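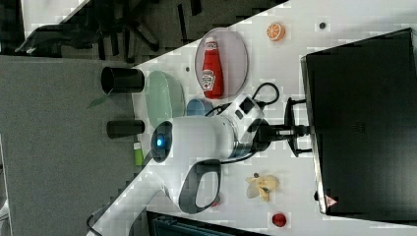
The Geria arm on the white table, blue ring lit, with the plates and the ketchup bottle set out.

Hi all, it's my turn for the bench notes, and I'm going to spend the whole thing on grippers (sorry to everyone who was hoping for more about the new controller, Danica has promised to write that one up next time).

So, we have had the Dovhaniuk two-finger gripper and the Geria soft one side by side for a couple of weeks now, and on Tuesday we finally finished the last batch of picks. The grand total is 173, split across the two, and my back can feel every one of the times I leaned over to put the ketchup bottle back on its plate. We used the play food set again. I know, I know, but it's cheap, it's the same set the Gilville people use, and it has a nice spread of awkward shapes in it.

The ketchup bottle was the one I expected to be easy. It's long, it lies there on its side, you close on the middle and up it goes. The two-finger gripper did exactly that nearly every time. The soft one liked to grab it a bit too near the cap, and then the other end would swing down and knock the plate. We moved the grasp point 10 millimeters toward the bottom of the bottle and that cured most of it.

The banana peel is a little monster! All those floppy-looking segments going every which way, and the planner picks a different one to aim for depending on how you set it down. With the hard fingers we'd get hold of one segment and the whole thing would spin. The soft gripper just sort of squashes itself over the top and lifts, and I was cheering out loud by the end of that afternoon. The round red fruit was a tie. The orange slice went to the hard fingers, but only after Drahomíra filed down the tips, so I don't know how fair that is to the Geria folks.

Cups are where I changed my mind. I'd been telling anyone who would listen that we should buy the soft one and be done with it, and then we got to the light blue cup. Coming in from the side is fine with either of them. Coming in from above, the soft fingers don't have enough room once there's a plate right next door, and we got a lot of sad little nudges. The narrow fingers slip past the plate and pinch the rim with no fuss.

A word on the plates, too. The clear one is a pain for the depth camera, which sees straight through it and reports the tabletop instead. The pale green one is a bit better but still patchy. Danica tried slowing the approach way down and stopping on contact, and that works, though it makes each pick so slow you could go get a coffee. I'd like to try a second camera from the side before we give up on see-through stuff altogether. If anybody at Erkthorpe still has a spare mount, please shout.

Oh, and cables. Please leave a proper loop at the upper joint when you plug back in. I pulled it too tight last week and the arm stopped dead at the far end of its reach, and I spent a good hour blaming the software.

Where does that leave us? I want both, of course. The price for the pair comes in just over 2,000 with the adapter plates, and swapping takes 2 screws and a restart, so it isn't crazy to keep one of each in the drawer. Drahomíra would sooner buy the hard one and print some softer pads for it. We're going to try her pads on the banana first and see who has to buy lunch.

The log sheets are in the usual folder if you want to poke through them. My handwriting gets worse after the first page, so come and ask me if you can't read something.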